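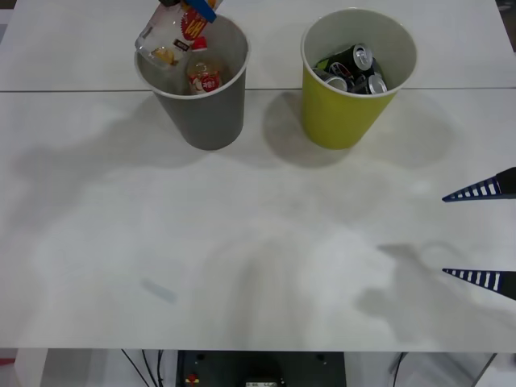 Figure 1. Gray and yellow-green cups used as bins on the white table.

3.2 Ledger test
Ye-ji Yeon ran the Ternow ledger on 20 nodes with a block size of 80 transactions. Each node held a full copy of the token records. Transfers between the Cheema and Brultach test funds were sent in batches of 600, and a transfer counted as settled once every node had stored its block. Failed transfers were logged and sent again in the next batch. Fees were set to zero. Investor payouts were left out of this test and are covered in Section 4.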